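Progress note, Oltstead garment handling cell
For: Durngate program office
From: Italo Gatti, Skirico
August 23, 2020

Short one this time, sorry, writing between jobs. Money side went separately. What follows is the hand gripper pair and the table, how they are set up now and what still needs fixing.

Where we were in May: both grippers working but drifting apart. Left one closing a hair earlier than right. Fingertips worn smooth on the inside faces, thin cloth sliding out. Jaw slides full of lint. You asked for a maintenance routine before any more folding work and that is what most of the period went on.

Done so far:
Both grippers stripped, slides cleaned, put back with dry lube only. No more oil, it marked two shirts.
Fingertips replaced on both tools. Old ones kept in a bag, labeled, in case Magsi wants to look at the wear.
Finger screws re-torqued and paint marked so we can see if one backs out.
Jaw zero reset, same shim for both tools.

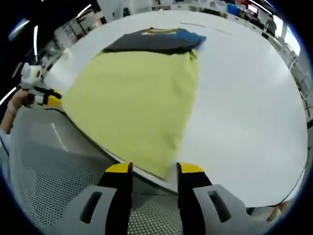 Fingertip life is the number you wanted and I only have a first go at it. The set that came off had lasted nearly 13 weeks, which is longer than Magsi told us to expect, but the last stretch of that was poor. Grip gets bad well before the tip looks bad. The yellow tips at least make it easy to see dirt building up, and with both tools in hand at the table, one on the edge of the cloth, you notice fast if one is picking cleaner then the other. Plan is to swap on a fixed interval and stop judging by eye. Interval to be agreed with you, I would start at 2 months.

Table: wiped down at start and end of every session. Tried a cleaner with a bit of wax in it, bad idea, cloth skated all over. Back to plain alcohol wipe. Edge is rounded so no snagging there, leave as is. Height not touched.

Garments: stayed with the soft, easily creased ones for checking, they show up a bad grip sooner than denim does. Check is the same every time. Lay it flat, take a sleeve end, lift, put back. If it slips we stop and look at the tips before anything else.
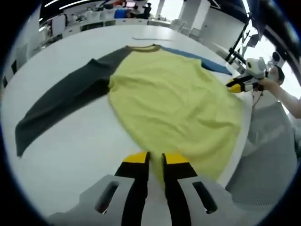 Long-sleeved shirt laid out flat, second gripper at the blue sleeve.

Results on the check are better. Not going to put a percentage on it, we changed the tips and the zero in the same week so I can't say which one did it. Should have done them apart. Cuffs fine now, collars still awkward, band is thicker than the rest and the jaws want to ride up over it. Might be tip shape. Magsi have a narrower tip, 3 sets on order, no ship date yet.

Cables. Still the weak point. One connector failed in the period, pins bent, probably from being pulled at an angle. Replaced from spares. Clips ordered for strain relief and a longer lead for the right hand tool. Until they come the rule is unplug at the tool end, never by the wire, and check the plug before each session.
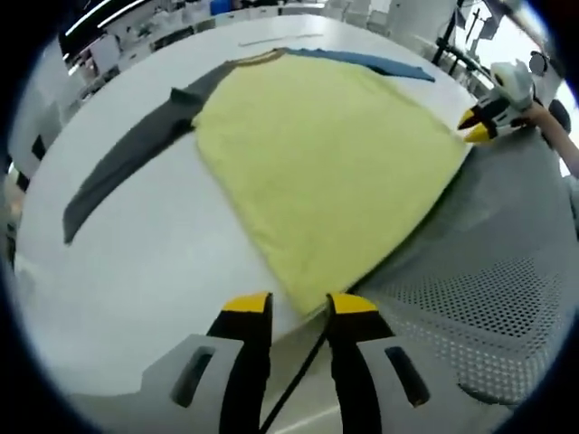

Spares are down to one connector and no slides. I'd like to move a little from the travel line to cover both, we are not going to use the travel this year anyway. Need a yes from you on that, an email is enough.

Still open:
Closing speed on the left tool. Better since the clean but I am not convinced. Will swap the motor boards between tools and see if the fault moves.
Camera lens cleaning not in the routine yet. Draft written, needs trying.
Log sheet. People fill it in at the end of the day from memory. Moving it to the table, one line per session, initals and tip set number.
Written routine for Durngate. About half there, the jaw zero section needs proper drawings.

Next period: narrow tips on and compared against the current ones, one change at a time. Cable clips fitted. Routine finished and sent over.

Call if anything is unclear, email is slow this week.

Italo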